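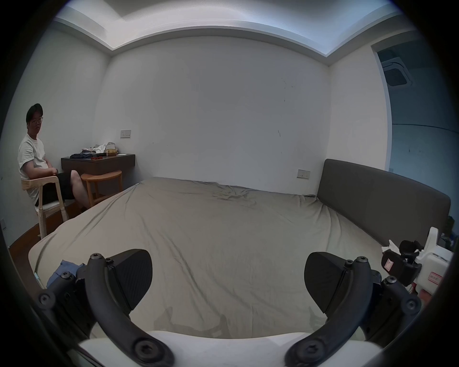
Ticket reopened - Listcombe import stops at 2,000 rows

Hello again, and thank you for being so patient with us over this one. We've now run your Tukar export twice on our side. The first 1,000 contacts came in beautifully, the next 1,000 rather slowly, and then it stopped dead, just as you said. Your file has 3,000 rows, so the last third never arrived.

Splitting the file into 2 parts got everything through - do try that for now, while the Postma team look at the limit. 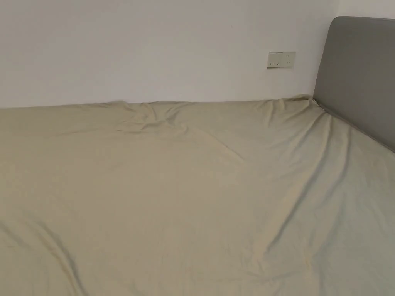
Will importing again create duplicates?

Listcombe matches on email address, so existing contacts are simply updated.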